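Dreltdale council by-election: candidate suspended from day job over hustings row
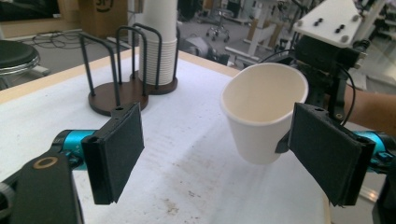
Reading time: 4 minutes

tollgate_7
Posted July 24, 2024

Has anyone else seen the statement from Stunier? They have suspended one of the two candidates for the Dreltdale East seat from his job as a depot supervisor. It follows the hustings at the library, where he is accused of grabbing the other candidate's notes and pushing her arm away when she tried to take them back. The company says he is suspended on full pay while it looks into a complaint. The police say they have had a report and are speaking to people who were there.

Polling is still going ahead as planned.

marshlane
I was in the third row. He did take the papers. I did not see a push. She reached over, he turned his shoulder, and the chair stepped in. It was over in a few seconds. People at the back may have seen it differently.

Ekora_resident
I was on the other side of the room and I did see a push. It wasn't hard, but his hand was on her arm. I have told the police that and I'm happy to say it here.

What I don't understand is what it has to do with Stunier. He wasn't at work and he wasn't wearing their uniform.

pennywhistle
Most contracts have a line about bringing the firm into disrepute. Mine does. They don't have to wait for a charge before suspending someone, and suspension on full pay isn't meant to be a punishment.

Ekora_resident
It looks like one a few days before a vote though. Half the town has read "suspended" and stopped there.

tollgate_7
Stunier also has the bin contract with the council, so they would be nervous about this whoever it was. If he wins he would have to declare that anyway and leave the room whenever it came up.

old_quarry
Can a candidate be removed from the ballot at this stage? Asking because my postal vote is already in.

pennywhistle
No. Nominations have closed and his name stays on the paper. His party could drop its support but the ballot would still show the party name next to him. If he were elected and later convicted, it would depend on the sentence. Your postal vote stands and you can't change it.

old_quarry
Thanks. Not what I hoped to hear but at least it's clear.

marshlane
For anyone wondering how close this could be, the seat was won by 170 votes last time, on a turnout of 1,022. There are nearly 2,000 on the register for the ward. A few people staying at home would decide it.

Lemieux_Road
I can't get worked up about this. Both of them were shouting before anybody touched any notes. She called him a liar twice over the Lemieux Road parking scheme and the chair let it go. If the complaint had gone the other way we would be reading about her employer.

Ekora_resident
Calling someone a liar at a hustings isn't the same as putting a hand on them.

Lemieux_Road
I didn't say it was. I said the meeting was badly run. The one in March was the same and that was only about the bus times.

marshlane
Agree on the chairing. Questions were supposed to be handed in on paper and by the second half people were just calling out. The parking scheme took up most of the evening and we never got to the school crossing, and that was the reason I went.

dampcellar
Does anyone know where either of them stands on the crossing? The leaflets don't mention it. There was a petition with 468 names on it and I have had no reply from either campaign.

tollgate_7
Hers says "safer streets" and leaves it there. His is all about parking. I emailed both on Monday and will post anything I get.

pennywhistle
Moderator note: the police are still taking statements, so please stick to what you saw yourselves. I have taken down two posts that named the person who made the complaint. The thread stays open for now.

dampcellar
Understood. If there is video of the meeting, it should go to the police and not on here.

marshlane
The library doesn't record them. I asked at the desk this morning.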